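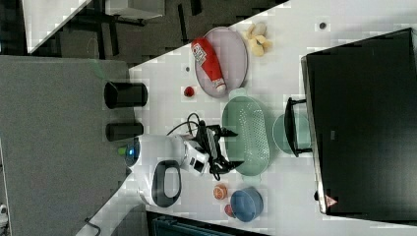
Why does a colander have holes when a plate does not? A reader of the Suris Children's Pages sent us this question, and added that at home the two are kept in the same cupboard and are nearly the same size. It is a very good question. The answer has to do with what each object is asked to do.

What a colander does

A colander is a bowl with many small holes. Water can pass through the holes, but larger pieces of food cannot. When cooked pasta is poured into a colander, the water runs away and the pasta stays behind. Cherries and small tomatoes may be rinsed in the same way. Many colanders have handles at both ends, so that a person can lift them with 2 hands.

The size of the holes matters. If they were as wide as a coin, peas would fall through. If they were as fine as the point of a pin, the water would drain very slowly.

What a plate does

A plate must keep everything on top of it, including sauce. For this reason it has no holes. Most plates have a rim that is slightly higher than the middle. Plates may be round or oval. An oval plate is useful for long foods, such as a whole fish or an ear of corn.

What a squeeze bottle does

Ketchup is thick and moves slowly. In a glass bottle it often stays where it is until the bottle is shaken. A squeeze bottle has soft sides. Pressing them pushes the ketchup toward the opening, and it comes out where it is wanted — usually on the plate.

Try it yourself

You will need a colander, a large bowl, a cup of water and 20 dry beans. Ask an adult before you begin.

Put the colander inside the bowl. Place the beans in the colander, then pour in the water slowly. Lift the colander and wait until it stops dripping. Look at the bowl. Look at the beans. Now repeat the test with 3 spoonfuls of dry rice and write down what is different.

When you have finished, dry the colander well and return it to its place.

Words to know

Drain: to let liquid run away from something.
Rim: the outer edge of a plate, cup or bowl.
Rinse: to wash quickly with clean water.

Suris Children's Pages, July 2025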